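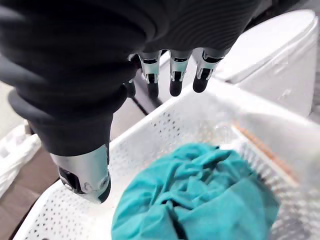 A year of doing the washing somewhere else

25 Jul 2024

The washing machine in my flat died in January, on a night when I had every towel I own in it. It made a noise like a spoon in a blender, then it went quiet, and then it kept all the water. I'd had it since I moved to Hukdale (a Gristov, which I bought because it was the only one narrow enough for the gap next to the cooker) and I suppose it had done its time, but I was still quite cross with it. I bailed it out with a measuring jug. I went to bed late with wet socks and a very low opinion of appliances.

So, yes, I know the title says a year and it's been half of one. I started writing this with the idea that I'd see out the whole twelve months before I posted it, and then I thought, why wait? I've plenty to say already. I might change the title. I probably won't.

The plan was to buy a new machine straight away. I had tabs open. I'd measured the gap again, and then again with the skirting board taken into account, and I'd read so many reviews by people who were furious about door seals that I'd started to feel furious about door seals too. But the gap is a stupid size and the narrow machines cost more than the normal ones, and there was a wait for delivery, and in the meantime I was running out of pants. So I put everything in the big blue bag from the furniture shop and walked down to the launderette.

I hadn't been in a launderette since I was a student. The one at the bottom of my road is called Kalogeropoulos, in big curly letters over the window, and I'd walked past it for years thinking it was a restaurant that never opened. It's long and thin with the washers down one side and the dryers along the back, and a bench in the middle with a slatted seat that leaves stripes on your legs in summer. It smells gorgeous. I don't know how else to put it! Warm and clean and a tiny bit scorched.

That first time I did everything wrong. I didn't have change. I'd brought powder but no way of measuring it, so I poured it out of the box and hoped, and the drum filled up with foam like a cartoon. A woman on the bench watched me do it and didn't say a word until I'd shut the door, and then she said "you'll want another rinse on that, love", and she was right, I did, and it cost me another go.

But then I sat down. And this is really what I wanted to write about, because I sat there for nearly the whole wash with no book and hardly any battery, and I didn't mind it one bit. I can't remember the last time I'd sat in a chair for that long without either working or looking at something. At home, if the washing is on, I'm doing four other things and then forgetting about it until it smells of pond. In there, the washing is the thing you're doing. You've gone out specially. There's no point starting anything else.

I took a book the next time and I read 60 pages. I'd been carrying that same book in and out of the bedroom since Christmas! It's a big fat one about a shipping family, with a family tree at the front that you have to keep flipping back to, and I'd got stuck somewhere in the second marriage. Well, I'm through the second marriage now and out the other side, and every page of it was read on that bench. I've decided that it's my launderette book and it isn't allowed to be read anywhere else, which my sister thinks is a bit much.

What I've learned about washing, for anyone who came here for tips (hello, sorry it's taken so long):

Use less powder than you think. Then a bit less than that.

Go early or go at teatime. The middle of the day is all duvets, and the duvet people take the big machines and then need the big dryers as well.

Don't dry jumpers. I knew this. I'd known it all my life. I dried a jumper.

Take your things out of the dryer a bit before they're done and fold them hot. I used to think folding was for people with more shelves than me, but if you fold a T-shirt while it's still warm it comes out looking as though somebody's ironed it, and I haven't had the iron out since spring. The ironing board has plants on it now.

Check pockets. Then check the little pocket inside the pocket. I put a lip balm through on a hot wash with a load of pillowcases and I'd really rather not go into it.

The other thing I didn't see coming is how much less washing I do. With a machine in the kitchen I'd wear a top for an afternoon and chuck it in. Now that every single thing has to be carried down the hill and, much worse, back up it, I look at that top and I think, you're fine, you can go on the chair. I've always had a chair for clothes that aren't clean and aren't dirty. It's now a very important chair. I've put a hook on the back of the door as well, for the overflow.

I did try adding up whether it's cheaper, and I gave up, because it depends what you count. If you count the machine I haven't bought, I'm well ahead. If you count the bakery next door to the launderette, I'm not. They do a cheese and onion roll that comes out just as a wash finishes if you time it right, and I've got very good at timing it right.

There are bad bits. I got caught in a proper downpour in spring with a full bag of dry bedding on my shoulder and had to turn round and go back to the dryers, dripping, and pay all over again. I'm not always in the mood to chat and the bench is quite a chatty bench. And when I had that horrible cold, I wore things I won't describe, because the hill was out of the question. If I had children or a muddy dog or a job with a uniform I think I'd have cracked in the first week, so please don't take this as me telling anybody to give up their washing machine. It's a flat with one person in it and a launderette at the end of the road. I know I'm lucky with that.

Oh, and holidays! I went to Kutport for a few days last month, to the same guest house I always go to, and they've a little wash room round the back with a line strung across the yard. I ended up doing my washing on holiday on purpose. I hung it out with the gulls shouting at me and a wind so strong that a pair of jeans dried before I'd finished my tea. The woman pegging out next to me told me she was 81 and had never owned a tumble dryer in her life and didn't see what they were for. She hung her shirts by the hem, upside down, with the pegs on the side seams where the marks don't show. I've been pegging like that ever since, on the airer, on the shower rail, everywhere. She also told me I was using too many pegs. She'd have one peg holding the end of one thing and the start of the next, all down the line, and mine looked like a hedgehog.

I thought about that a lot on the train back. All those years of hanging things out, and I'd never had a single lesson in it. My mum did it and I sort of copied, and she'd sort of copied from her mum, who had a line across an alley and a prop made out of a clothes pole from the neighbours before. I rang my mum to ask whether Gran hung shirts by the hem and she said she had no idea, but that Gran wouldn't let anyone put odd-coloured pegs on one garment. I find I now can't do it either. Thanks, Gran.

People keep asking when I'm going to get a new machine. My downstairs neighbour has offered me a go on hers, which is kind, and I've used it 2 times for emergencies. The gap next to the cooker has a shelf unit in it now with the baking tins and the bag of bags, and I like having somewhere for the baking tins. They used to live in the oven and I'd forget and preheat them.

I might feel different when it's dark and icy and the hill's like glass. Last January I only did a couple of weeks of it before things thawed, so I can't claim to have been tested. My aunt thinks I should get one of those shopping trolleys on wheels, and I've been looking at them. There's a green checked one in the hardware shop window that I've walked past 11 times without going in.

Next post will be the tomatoes, I promise. There's one that's almost red.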